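Section 6: Teaching the processor job

By now the arm is bolted down, the hand controllers are paired, and you've run through the warm-up in Section 5 (the pegs and the foam block). If you skipped the pegs, go back and do them. I skipped them my first time on the Pranalard and bent a socket pin inside of a minute.

I'm going to walk you through teaching the arm to handle a desktop processor, both lifting it out of its socket and putting it back. I picked this one because it's the job we do most at the Cladholm bench, and it covers nearly everything you'll need later: a light part, a tight spot, and a target you really don't want to touch.

Before you start

1. Unplug the computer from the wall and hold its power button down for a few seconds. Clip your grounding strap to bare metal on the case.

2. Lay the case on its side with the board facing up. Tape it or clamp it to the bench. A case that slides a little between takes will ruin a whole morning of work, and you won't notice until playback.

3. Pull the memory out and tie back any cable that crosses the path of the gripper. The wrist needs more room than you think it does.

4. Undo the retention lever by hand and swing the load plate up. You can teach the arm to do the lever too, but that's Section 9, and please do it in that order.

CAUTION: Practice on a dead board first. A bent pin in the socket usually means the board is done for.

Setting up the take

5. On the controller, open Tasks, then New, and give the task a name you'll still understand in October. Mine used to be called things like "chip test new new" — don't be me.

6. Set the speed limit to Slow and the grip force to its lowest step. Bring the force up one step at a time until the chip stays put when you lift.

7. Hold the right-hand trigger halfway to wake the arm. Let go completely and it freezes where it is. Try that a couple of times before you go anywhere near the board, so your hand knows it.

8. Press Record. Wait for the double beep, then move.

Recording by remote control

9. Come in from above and stop a little short. Watch the wrist view now, and forget about the arm itself. Line the fingers up with two opposite edges of the chip.

10. Close slowly. You want both fingers to meet the chip together. If one touches first it'll push the chip sideways, and you should open up and try again (leave the recording running, small corrections are fine to keep).

11. Lift straight up. For putting it back, do the same in reverse: hover over the socket, match the corner marks, level the chip, lower it, open the fingers. No dropping, even from a tiny height!

Wrist view at the socket:

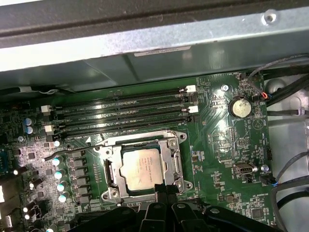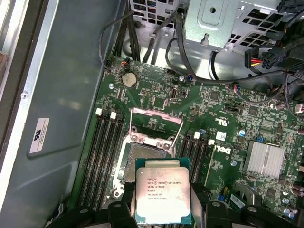

12. Back the arm away to its rest spot and press Record again to stop. You'll get a single beep and a prompt asking Keep or Toss. Be picky. Toss anything where you got lost or bumped the board.

13. Repeat until you have 16 good takes in each direction. Nudge your starting position a bit every time, otherwise the arm only learns the one approach.

NOTE: My own full set for this job has 228 takes in it, but that's spread over a lot of different boards. For a single model, 16 each way got me a usable playback.

If the arm shakes while you're hovering, it's almost always you. Rest your elbow on something, have some water, come back. If it still shakes with your hand off the trigger, check the wrist bolts and then run the Pangilinan balance routine from Section 3. Error 363 means the gripper lost its zero, so open the fingers all the way and hold Reset until the light goes steady.

Once your takes are saved, leave the case clamped exactly where it is and go on to Section 7 for playback.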